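生活论坛 > 家居 > 洗衣与收纳
最后更新：五月
搜索本版 请输入关键词 高级搜索

标题：绿色棉衣服洗了以后变硬，是水的问题吗？

Plidholm：
大家好，我的中文不够好，请原谅。我搬到新城市已经七个月。这里的水很硬，水壶里常常有白色的东西。我的棉衣服洗完以后摸起来像纸板。柔顺剂我用过，但是毛巾变得不吸水。请问，应该放白醋还是柠檬酸？

Wirkomura：
先减少洗衣液。很多人放得太多，冲不干净，衣服就硬。我不建议白醋，对橡胶圈不好。

Wieczorek：
我不同意楼上。白醋我用了很久，只放半杯，在最后一次漂洗的时候放，胶圈没有坏。

Plidholm：
谢谢两位。补充几张，都是绿色的布料和垫子那边。
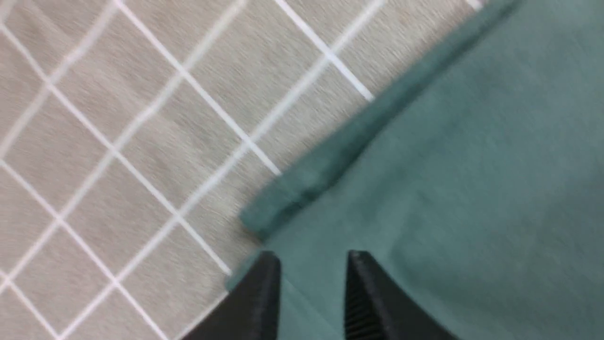
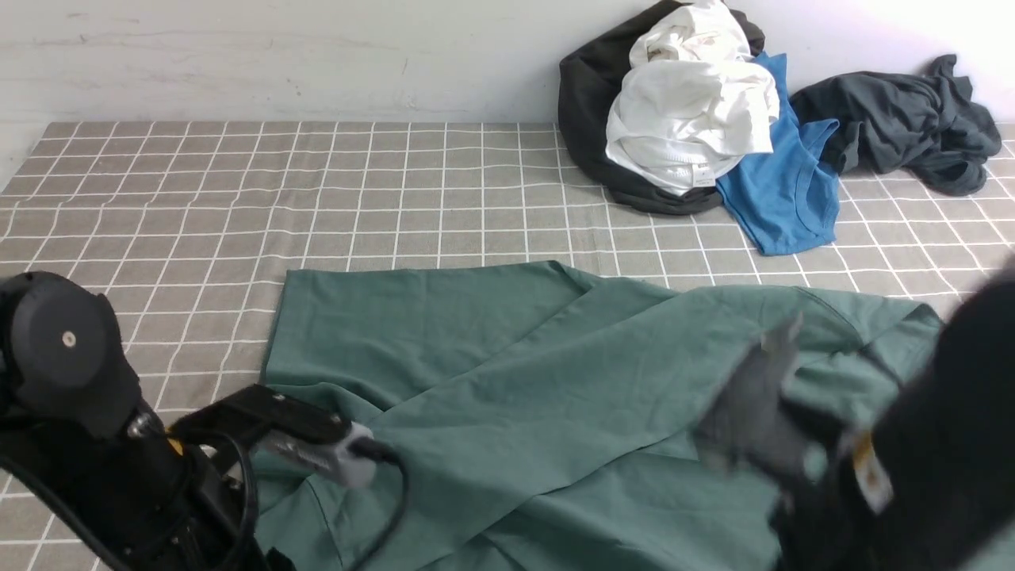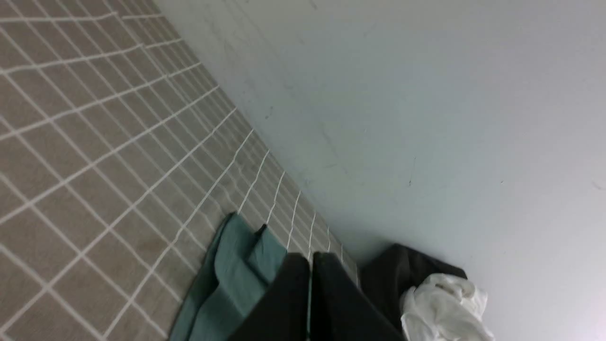
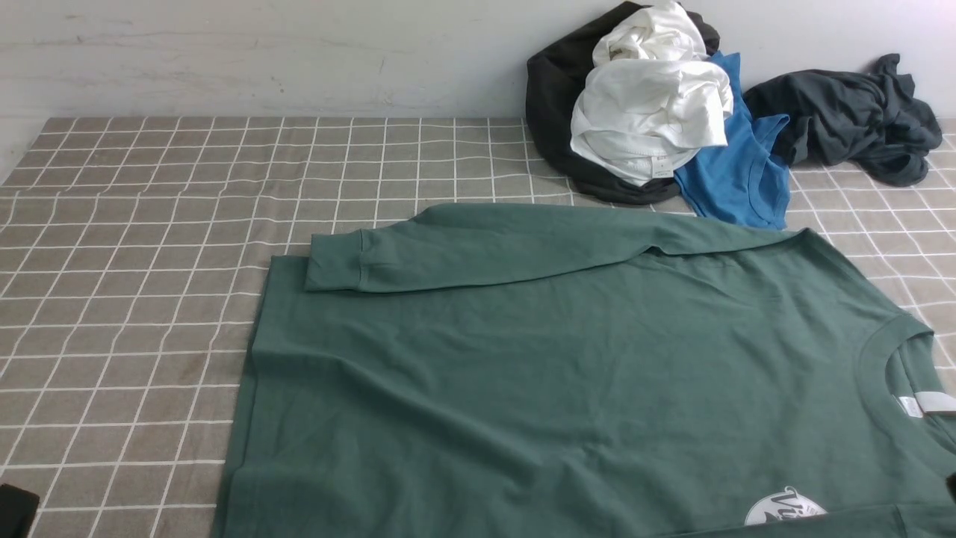 回复 5 楼：关于晾干和折叠

Emiliano Barrientos：
从照片我看不出硬不硬，这个要用手摸。第四张的卫衣，领口里面有洗涤标签，请先读标签，再决定水温。我的习惯是：脱水1250转太高，我改成低一点，拿出来以后马上用力抖几下，然后在阴凉的地方晾。太阳直接晒，棉布更容易硬。

Wirkomura：
抖衣服这个方法我同意。白醋我还是不同意。如果一定要用酸，请用柠檬酸，并且绝对不要和漂白剂一起用。

Wieczorek：
漂白剂这一点，我们意见一样。

Plidholm：
明白了。我今天晚上先少放洗衣液，毛巾单独洗，不放柔顺剂。还有一个小问题：袖子应该先折，还是身体先折？我和我的室友每次都争论。

Emiliano Barrientos：
我先折袖子。你的室友怎么折？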